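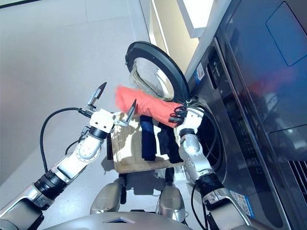
Denside Home Skills Club | Laundry Tips

Our June open day at Merwood had a two-armed robot working at the washing machine with a wicker basket. Edgars Strazds ran the demonstration and took questions, and most of them were about laundry. These are the tips we wrote down.

Before you load

Open the door all the way before you pick anything up. Keep dark clothes apart from reds and oranges. Check pockets and close zippers.

Use a basket with a smooth rim. Wicker is light, but a broken strand will snag knits, so trim it or tape it.

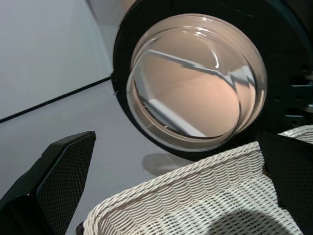 At the door

Set the basket right under the opening so a dropped sock lands in it. Wipe the glass and the rubber seal with a damp cloth once a week. Leave the door ajar between loads.

Edgars moves one garment at a time and says people should do the same with long sleeves, which knot together when pulled out in a bunch.

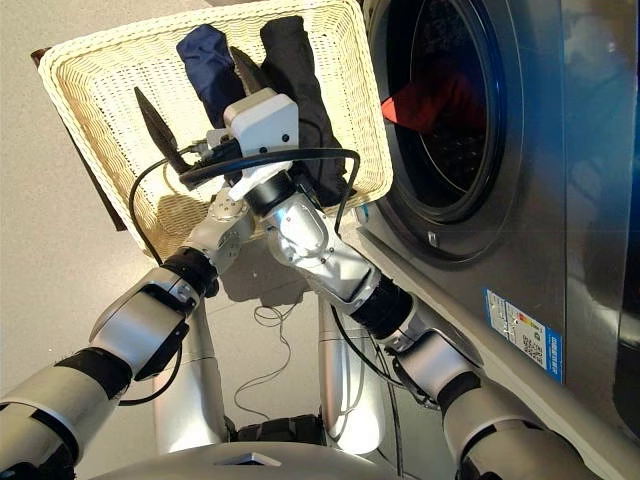

Tilt the basket toward you when you sort and you won't have to bend as far. Run your hand around the drum before you shut the door. Small items stick to the top.

The next open day is at the Hamdan hall, room 4. Bring your own basket.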